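5. Running the clutter test in simulation

Most people who open this manual skip straight to this section, run the test with the default settings, and send Colin Rudd a message saying the success rate is wonderful. The defaults are easy on purpose. Please read at least as far as step 6 before you celebrate.

The clutter test measures one thing: how often a grasp policy picks the object it was asked for when other objects are lying nearby. It is the same test used in the Mellor report, so if you follow the steps your numbers can sit next to ours in a table. If you change a step, they can sit in a different table.

Before you start

You need a working Hitholm install (section 2), a policy file that loads without warnings (section 4), and enough disk space for the logs, which are chatty. A full run is 819 episodes. On the lab workstation this takes an evening. On a laptop it takes an evening and most of your goodwill toward the laptop.

Setting up the run

1. Open the run file and set the scene list to "clutter". The "clutter-old" list is still in the menu. It is kept for checking old results and has two chairs floating in it.

2. Set the random seed by hand and write it down somewhere other than the terminal window.

3. Choose the target object for each episode from the target list. Do not let the policy choose. Cameron Dunstan tried this in November and got a perfect score, the policy having developed a strong preference for mugs.

4. Set the settle time to 60 physics steps. Objects are dropped onto the surface from a small height, and soft ones need a moment to stop fidgeting.

Note: Cloth is the slow part. If the settle check fails on a cloth object, raise the settle time for that episode only. Raising it everywhere will not hurt the result, but it will hurt your evening.

5. Check the start pose. The gripper should be open, empty and clear of the surface before the policy takes over. If a finger begins inside an object, the physics engine will resolve the matter by firing the object across the room, and the log will record this as a "long transport".

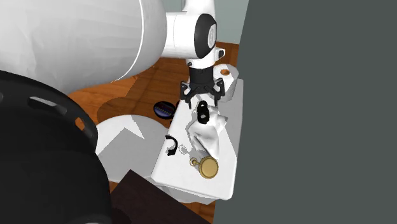
6. Turn on pose shuffling. With shuffling off, every object lands in the same place each time, and a policy can do very well by remembering where things were. This is the easy default mentioned at the top.

7. Start the run and watch the first 20 episodes yourself. It is dull, and it has caught more mistakes than the automatic checks have.

Caution: Do not close the viewer while an episode is running. The episode will be scored as a success. We know. Wendelin Ortner has a fix and it will be in the next release, as it was going to be in the last one.

Reading the scores

Each episode ends with one of four labels: right object, wrong object, dropped, or timeout. A timeout is called at 3,000 physics steps after the policy takes over. Only "right object" counts toward the main score.

Look at the wrong object rate before anything else. In our runs the policy trained on single objects rarely dropped things. It lifted firmly, carried smoothly, and brought back something other than what it was sent for in almost 20 percent of episodes. The policy trained with the Trunier masking method dropped more and mixed up less, and had the better main score. Fasil Woldegiorgis thinks the extra drops come from grasps near the rim of thin objects. Maureen Bloxham thinks they come from the friction values. Section 7 lets you test either view, and both of them would like to hear from you.

Note: Report all four labels, even the ones that make you look bad. A main score alone cannot be compared with the Asenitz baseline.

If the run stops partway, restart it with the same seed and the "resume" flag. Without the flag it begins again from episode one and overwrites the old log without asking.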